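Search this wiki Go Advanced

Hook rail
Last edited in July by Inês Veloso

A hook rail (also peg rail, coat rail, hook strip) is a bar or board fixed to a wall with hooks set along it at intervals. Used for coats, cups, towels, tools, bags. One of the cheaper ways to get stuff off a table.

Types
Wood rails with turned pegs are the older kind, common in hallways and schoolrooms. Metal rails came later — either the hooks are part of the bar or they slide on and can be moved. Stick-on ones exist, fine for keys, not much else.

Mounting
Most are hung level. Some are put up at a slant, in stairwells for instance, so the hooks follow the steps. Two screws will hold a short rail, longer ones need more. Find the studs first. In hollow walls use anchors.

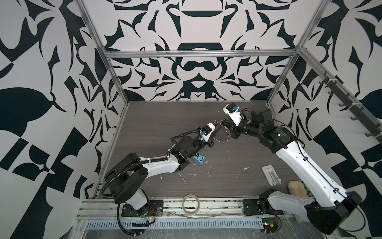 Black hook rail with small curved hooks, on a wall with a black-and-white ornamental pattern.

On patterned walls
Dark rails get lost against a busy black-and-white print, esp. large scrolls and leaf shapes. Some people like that. Others paint the rail one plain color so the hooks are easy to find. Drill holes in patterned paper are easier to hide than in plain paint, which is a plus if the rail gets moved alot.

Spacing
Depends on the load. Cups can sit close, coats want 10 inches or so of room — bulky winter ones more. Small hooks are for light things, a heavy bag will slip of.

See also: Pegboard, Coat stand, Picture rail

Comments (3)

Cleltar: the stairwell bit is right, ours has been slanted for years

Ayala: needs a section on sliding hooks, happy to write it

Pokville: wood ones look nicer imo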